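Kurnivden Gallery: Learning to Pick Soft and Wrapped Items

This page belongs to the Kurnivden study on picking items which are light, wrapped or easy to press. The method learns from demonstrations made by people, and the policy sees only the view of the wrist camera. We collected 1,152 demonstrations and trained one policy on all of them – there is no separate model for each object.
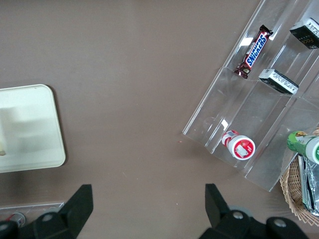
Fingers open over the table, with the clear organizer and its goods on the right.
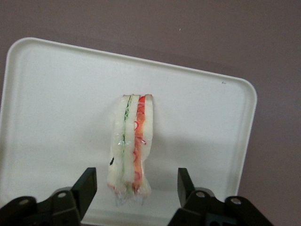
The toy sandwich upright on the white tray, between the open fingers.
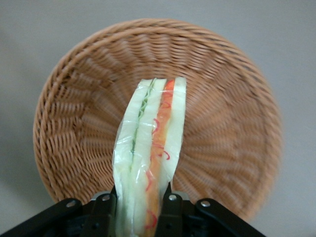

Sandwich in the grip, over the woven basket.

The wrist view was chosen after a comparison with a fixed camera at Brondley. The fixed camera gave a better overview of the table, but the arm covered the object exactly in the moments when the position of the fingers mattered most. With the wrist view the policy learned to correct its approach in the last part of the motion. The price is that it sometimes loses the target place from sight, and then it has to search.

We evaluated the policy in 400 trials. Every trial started from a new arrangement of the objects, and the operator did not help the arm after the start. The most common failure was a grasp that closed too high on the item. The second was hesitation: the arm moved back and forth above the object until the time limit. Both became less frequent when we added demonstrations in which the operator makes a small mistake on purpose and then repairs it.

Clear plastic remains difficult. Reflections change when the camera comes closer, and the policy can take a bright edge for the border of an object. Doolan, our older baseline, has the same weakness, so we do not think the training method is the cause.

The demonstrations were recorded by 7 operators. We kept the slow ones also, and only removed those where the recording stopped before the task was complete.

The evaluation at the Nedside site will begin in November, with 2 arms at the same table. Questions on the demonstrations can be sent to Eglė Adomaitis.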